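Simulation Deserves a Place on the Marking Sheet

December 10, 2022

The autumn round of the Endell Schools Robotics Challenge closed in November, and the argument it began has continued in staff rooms ever since. For the first time, teams were permitted to submit work carried out entirely in simulation. Of the 47 entries received, 11 took that route. Several schools have asked that the category be withdrawn before the next round. I believe that it should be kept, and that it should carry the same marks as the workshop category.

The objection is easily stated. A pupil who has never tightened a bolt, it is said, has not done robotics. There is some justice in this. Motors overheat, cables work loose and batteries fail on the morning of the competition, and learning to cope with such things has long been part of the subject. No programme that I would wish to support would remove the workbench altogether.

The cost of the workbench, however, decides who takes part. The Fandari kit recommended for the workshop category is priced at £389, before spare parts, and a team of five will commonly need more than one. The schools with a technician and a locked storeroom enter every year. The schools without them do not. A simulated project can be run on the computers already in the library, and pupils may repeat a failed attempt as often as the timetable allows.

It is also a mistake to suppose that simulated work is easy. The set task this year concerned the handling of ordinary kitchen items by a two-armed machine. Pupils at Courtois College chose to work with fruit, and their written log runs to many pages on the position of the thumb alone. A hand that comes down too steeply will knock a round object away; one that comes in too low will strike the surface first. These are questions of geometry, patience and honest record keeping, and they are the same questions that arise on a real bench.

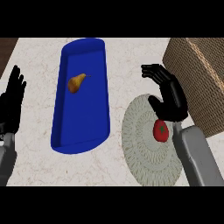 The simulated task: right hand above the tomato, with a pear in the blue tray.

The stronger criticism is that a simulator forgives what the world does not. Friction is estimated, lighting is tidy and every run may begin from an identical position. I accept the point, and the rules should answer it. Teams entering the simulated category ought to be required to vary the starting positions of their objects, to report every failed run alongside the successful ones, and to state plainly which physical effects their model leaves out. The judges of the Zokitz Prize already ask for a statement of this kind — a single page is enough — and it has proved a better guide to a pupil's understanding than any polished demonstration.

Workshop teams should be held to the same standard. At present they may show their best run and say nothing of the others. If the debate over simulation leads the Challenge to ask for fuller records from all its entrants, the new category will have served the older one well. The rules for the coming year remain open for comment, and I would urge member schools to write in support of both.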